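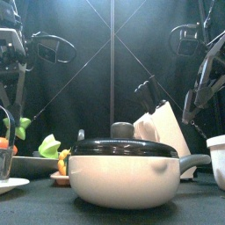 Wage Inequality and Household Spending in Darneck
Project report, Applied Economics
Wajid Yousafzai, Annelies Leemans, Bram Verstraete
Supervisor: Els De Smet
22 February 2020

1. Question

The project asks whether the gap between low-paid and high-paid households in Darneck is smaller when measured by spending than when measured by income. Earlier work by Frei found that income data overstate the gap at the bottom, where households draw on savings and family transfers.

2. Data

We used the Veris household panel, which holds over 3000 records for the district. Each record gives net monthly income, rent, food, energy and transport costs. Records with no rent entry were kept if the household owned its home. Incomes were adjusted for household size with the square root scale.

3. Method

Households were ranked by adjusted income and split into ten equal groups. We computed the share of total income and of total spending for each group, then the Gini coefficient for both series. Savings were taken as income minus spending, so measurement error in either series ends up there.

4. Results

The top group received 34 percent of income and accounted for 17 percent of spending. The five lowest groups together received 12 percent of income. Their share of spending was higher, mainly on account of rent – a cost they can't easily cut.

5. Limits

The panel leaves out people in shared housing and probably undercounts investment income. Bram Verstraete reran the figures without the Jacobs estate, where rents are capped, and the order of the groups did not change. Debt is not recorded, so we can't say how the lowest groups paid for spending above income. A request for the Grakel loan data was sent and is still open; if it is granted, section 4 will be revised in April.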